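# The refill aisle can wait

The Plarley store near me took out a perfectly good shelf of rice and beans in March and put in a wall of dispensers. You bring your own jar, weigh it, fill it, weigh it again, print a sticker and carry the thing home on the bus. There is a sign over the wall about changing the way we shop. I have used it for nine months now and I would like to register some doubts.

Start with the price. An 800 gram bag of plain white rice, the store's own, costs less than the same weight from the dispenser. I asked at the counter why this should be, given that I was supplying the packaging and doing the labor. The answer was that the dispensers are leased from a company called Drornar and the lease has to be paid for. Fine. But then please take down the part of the sign that says "pay only for what you need."

Then there is the matter of what happens behind the wall. I had imagined sacks, big paper ones. What I saw one evening, when the door to the stockroom was propped open, was a worker slitting plastic pouches and tipping them into the hoppers. The pouches weren't enormous either. Maybe they go off to be recycled somewhere. I'd like to know, and the sign doesn't say.

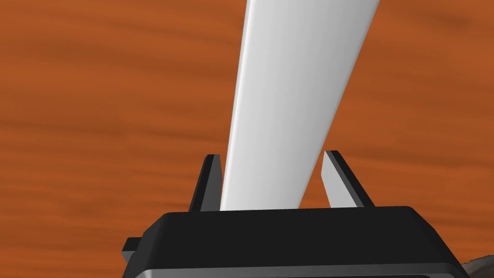
Supporters of refill shopping tend to answer this kind of complaint with a number. The one I keep running into, on a Cidon leaflet taped up by the registers, is that a household can avoid 608 pieces of packaging a year. I can't find out what counts as a piece. Is a twist tie a piece? Is the lid separate from the tub? And whose household? Mine has two people in it and I doubt we bring home that much of anything the dispensers sell, unless somebody has been eating lentils in the night.

I don't think the people who print these leaflets are lying. I think they want the thing to be true and stopped asking questions once they had a figure that looked good in green ink. I've done the same with gym memberships.

What bothers me more is where the work lands. The company that sells the beans used to decide how to pack them, and if it packed them badly that was its problem. Now I wash the jars. I remember the jars, or I forget them and buy a paper bag for 80 cents, and then I feel like the one who let the planet down. It's a very convenient arrangement for everyone upstream of me.

My grandmother bought flour from a bin at Vondráček, the dry goods place on her corner, and people like to bring up stores like that as proof we can go back. She didn't miss the bin. She talked about weevils. When flour started coming in a sealed bag she thought it was wonderful, and she saved the bags.

I'll admit the coffee from the wall is good, and being able to buy two spoons of cumin is worth something to a person who cooks with cumin twice a year. Keep the spices. Keep the coffee. For the rest, I'd rather see the store lean on its suppliers to use thinner bags, or paper ones, and tell us in plain figures by next March what came in the back door and what went out in the trash.

Until then I'm buying the bag.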